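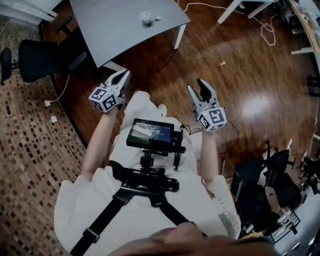 Le pont-bascule ment, mais toujours dans le même sens, ce qui est déjà une forme d'honnêteté : voilà, mot pour mot, ce que Nuno Aguiar nous a répondu quand nous lui avons demandé d'où venait l'écart entre les tonnages extraits et les tonnages facturés. Nous avons vérifié. Il a raison sur le sens.

Rapport d'avancement à l'attention de Mme Gajewski
Suivi des tonnages, carrière de Povemby
Période close fin février

Où nous en sommes

Le raccordement du pont-bascule au logiciel Bruteck est terminé. Il devait l'être avant Noël, mais le câble d'origine suivait un tracé que le plan situe sous la piste et que la pelleteuse a situé ailleurs. Depuis la réparation, chaque camion est pesé à vide puis en charge, et le ticket part au bureau sans passer par la poche de personne.

Sur 50 rotations contrôlées, 23 présentaient une tare périmée. Certains chauffeurs gardaient celle de l'été, boue non comprise. La tare est désormais refaite à chaque prise de poste, mesure accueillie avec un enthousiasme que je qualifierais de contenu.

Le concasseur secondaire

La bascule intégratrice du convoyeur n'est toujours pas étalonnée. Le technicien de Khoo est venu, a constaté que la bande était mal tendue, et est reparti en attendant qu'elle le soit mieux. Ermelinda Prata a fait reprendre la tension le lendemain. Nous attendons son retour (celui du technicien).

En attendant, la production de gravillons reste estimée au godet. Ayuba Abugri tient le cahier, d'une écriture impeccable, et refuse d'y inscrire des demi-godets. Je n'ai pas insisté.

Budget

Il reste 2 000 euros sur la ligne étalonnage. Le devis de Khoo pour la seconde visite tient dedans, à condition qu'il n'y en ait pas de troisième. La ligne formation est intacte, la session prévue en janvier étant tombée le jour du verglas.

Ce que nous vous demandons

Votre accord pour basculer une partie de la ligne formation vers l'étalonnage, et une réponse sur l'accès d'Ullico aux tickets de pesée. Leur service achats les réclame en direct. Wycliffe Mohamedi y est favorable, pourvu qu'on ne leur ouvre pas aussi les anciens.

Prochaine étape : étalonnage du convoyeur, puis rapprochement complet des stocks au sol avec les sorties. Le tas de 0/4 au nord du site sera relevé en dernier, quand nous saurons à qui il appartient.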